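4.2 Sorting by Example

The sorting task sounds like something one would assign to a bored toddler: cubes on one plate, balls on the other. We chose it because it leaves a policy very few places to hide. Each run of the Kalletti policy was capped at 90 seconds, and we ran 185 of them. No plate was labeled. The policy had to work out which plate was which from whatever was already sitting on it.

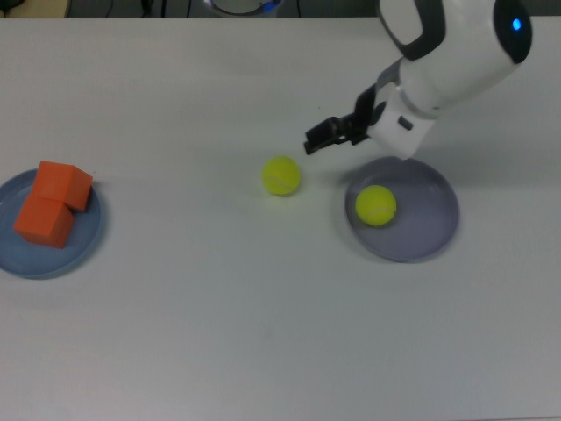 Figure 3. Sorting task, with both cubes on the blue plate, one ball on the gray plate and one ball on the table.

The state in Figure 3 is the one we came to dread. With a single ball left, the Walow baseline tended to go back and rearrange objects that needed no help. Of its failures, 26 began this way. Training on 3000 more demonstrations made it quicker at doing so.

Kalletti scores each object against the contents of both plates before choosing a grasp, and objects already with their own kind are masked out. The mask is four lines of code. We spent most of June on the alternatives.

Related items
Fludlow: A Small Benchmark for Tabletop Sorting
Antwi Grasp Scoring, Technical Note
Masking Finished Subgoals in Pick-and-Place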